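Search the reference
Enter a term
Go

Blow-molded case

18 March 2026
By Montri Bunnag

A blow-molded case is a rigid carrying case formed as a hollow, double-walled plastic shell. The outer wall gives the case its shape, and the inner wall is molded into recesses that match the items to be carried. Such cases are used for hand tools, power drills, socket sets, measuring instruments, first aid supplies and some musical accessories. The term is often used loosely for any plastic case with fitted recesses, including injection-molded cases and cases with a separate formed tray.

Construction

Most blow-molded cases are made from high-density polyethylene. The material is tough at low temperatures, resists oils and common solvents, and can be ground up and fed back into production. Polypropylene is used where a stiffer wall or a longer-lasting hinge is needed.

In extrusion blow molding, a tube of softened plastic called a parison is lowered between the halves of a mold. The mold closes, pinching the tube at both ends, and air is blown in to press the plastic against the mold surface. After cooling, the part is removed and the pinched waste, or flash, is trimmed away. One side of the mold forms the outer shell and the other forms the recesses. The space between the walls remains hollow and absorbs part of the force of a drop.

Wall thickness is hard to control in deep recesses. The plastic stretches as it is drawn into a cavity, so corners and narrow slots come out thinner than flat areas. Designers limit the depth of a recess in relation to its width and give the corners a generous radius. Programmed parison control, in which the thickness of the tube is varied as it leaves the die, reduces the problem but does not remove it.

Hinges and latches

Two hinge types are common. In a living hinge, both halves are molded as one piece and joined by a thin flexible web. In a pin hinge, the halves carry interlocking knuckles and a metal or plastic rod is pushed through them. Pin hinges cost more to assemble – the rod is usually inserted by hand – but can be replaced when worn.

Latches are either molded into the shell or made separately and snapped on. Separate latches can be a different color from the case and can use a more springlike plastic. A failed latch is a frequent cause of disposal, even where the shell is sound.

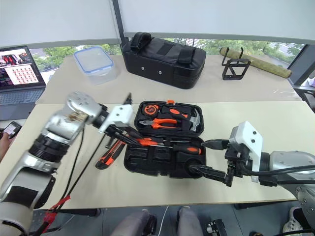

Recess layout

A fitted recess holds an item by friction, by undercuts or by the pressure of the closed lid. Friction alone is suitable for light items. Undercuts, small projections that the item must be pushed past, hold more firmly but wear down with use. Heavy items are normally placed near the hinge side, which is the lower side when the case is carried by its handle.

Finger clearance is needed beside each item so that it can be lifted out. Small parts such as bits and sockets are usually arranged in rows by size, with the size molded into the plastic next to each slot. The markings are the same color as the case and may be difficult to read in poor light.

The main drawback of the fitted recess is that it accepts only the item for which it was shaped. A replacement from another maker may not fit. For this reason some suppliers offer foam inserts cut to order. The Lisunus system uses a shallow tray with movable dividers, and the Azar case has a plain lower half with recesses in the lid only.

Testing

Cases are commonly drop tested while loaded, on each face and on the corners nearest the latch. Hinges and latches are tested by repeated opening. The Prorkgate workshop procedure calls for 400 latch cycles, followed by 20 drops and an inspection of the hinge line for whitening, a sign of stress in the plastic. In one series of 136 cases tested under this procedure, 11 failed, most of them at the latch.

Care and disposal

Blow-molded cases may be washed with mild detergent and water. Water that enters the hollow wall through a crack is slow to drain, and a cracked case should be stored open until dry. Long exposure to sunlight makes untreated polyethylene brittle. Metal hinge pins should be removed before recycling.

Related articles
Diron hinge
Foam insert
Living hinge
Parison
Shadow board
Tool roll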